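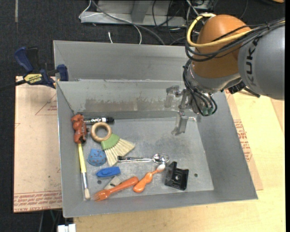 Small household objects in a grey metal bin

Filed under: Renting and letting > Managing agents > Moving out

Agent wants to keep part of my deposit for "items left behind"

I rented a one-bedroom flat in Bulbridge for almost 25 months. The owner lives abroad and everything goes through the managing agent, Endale Lettings. I moved out in May and gave the keys back at 10 in the morning, as we had agreed by email.

Now they have written that they will keep 168 pounds from my deposit. Of this, 50 is for "removal of small items" and the rest is for cleaning the kitchen. I do not agree with the first part. The small items were in the kitchen drawers when I came: a tin opener, some plastic cups, a few things for baking. I never used them and I left them where they were.

The problem is that the check-in inventory says only "kitchen drawers, various". There is no list. I have my own photos of the flat from the first week, but not of the inside of the drawers. The cleaning I can maybe accept, the oven was not perfect.

Can they charge me for things which were not mine? And must I accept both amounts together, or can I argue about one only?

Posted by Warisance

You can accept one and dispute the other. Write to the agent and say clearly that you agree to the cleaning amount and do not agree to the removal amount. Ask them to release the part of the deposit which is not in dispute. They should not hold all of it while you discuss a small piece.

About the drawers: it is normally for the landlord to show that he has a right to the money. If the inventory says "various", then it shows there was something in the drawers at the start. This helps you more than it helps them. Ask for three things in writing:

- the check-out report with its photos
- the invoice for the removal
- any inventory older than yours, from the tenant before you

The third one helped me. In my case the older inventory had the same saucepans on it, and the agent dropped the charge in a week.

If they do not answer, look at the paper you got when the deposit was protected. It gives the name of the scheme, and the scheme has a free dispute service. There is a time limit for using it, so read this part first. Keep everything by email and do not discuss amounts on the telephone. If they call you, send a short message afterwards with what was said.

I would also ask what the cleaning price is based on. You said the oven was not perfect, but the rest of the kitchen was maybe fine, and they should charge for the oven only.

Posted by Rhun Kemeys

Same happened to me with a different agent. I paid because I was tired of it. Next time take photos inside all drawers and cupboards on the first day, also under the sink.

Posted by Tshabalala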